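Clivex says its new lighting plan will pay for itself. Staff in Grurthorpe want to see the bill

GRURTHORPE — Clivex, the office supply distributor, told employees on Tuesday, April 9, 2024, that it will keep its open-plan floor on Bawa Street and spend the money on lights and air instead of moving. The company calls this a "workplace refresh." People who sit there have heard the phrase before.

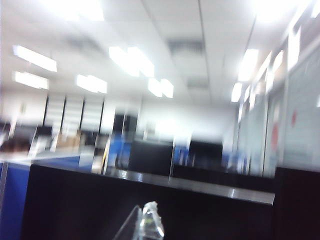

Tamás Fülöp

Print this article | E-mail this article

The plan covers the main floor, where 83 people have desks. Ceiling lights would go over to dimmable units run by a control system from Zarus, a building services contractor, and the air vents would be cleaned and rebalanced. The cubicles stay. So do the white ceiling tiles and the window blinds.

Clivex puts the saving on its lighting bill at 33 percent. Asked what that was measured against, a spokeswoman said it was "a projection based on typical use" and that more detail would be shared later. She would not say what the contract with Zarus is worth, or whether anyone else was invited to bid.

The number deserves a harder look than it got at the staff meeting. A third off the bill depends on lights being dimmed or switched off for a good part of the day. Employees I spoke to said the floor is in use from early morning until well into the evening, with the phone teams on late shifts. Dim the lights over them and the saving shows up. Leave them alone and I don't see where it comes from.

Then there is the glare. A survey handed to managers last fall drew 72 replies, and the most common complaint was ceiling light bouncing off screens. Noise was second. Stale air at the back of the room came third. The refresh speaks to the first and third of those and says nothing at all on the second, which on a floor divided by low fabric partitions is a strange thing to skip. 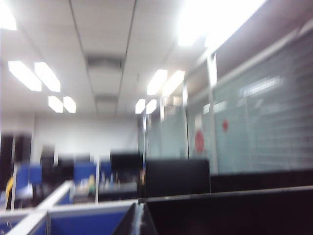 Ceiling lights and air vents on the Clivex floor in Grurthorpe.

Work is due to start in July and take some 6 weeks, done in sections after hours. Desks under each section will have to be cleared every evening and set up again the next morning. The company said staff would get "reasonable notice."

One employee in accounts, who asked not to be named, said she would welcome softer light but had doubts about the schedule. "They told us three weeks for the carpet," she said. "Go look up how long the carpet took."

Clivex said the carpet job was handled by a different contractor. Zarus did not return two calls.

We use cookies to improve your visit. By continuing to browse you accept our cookie policy. OK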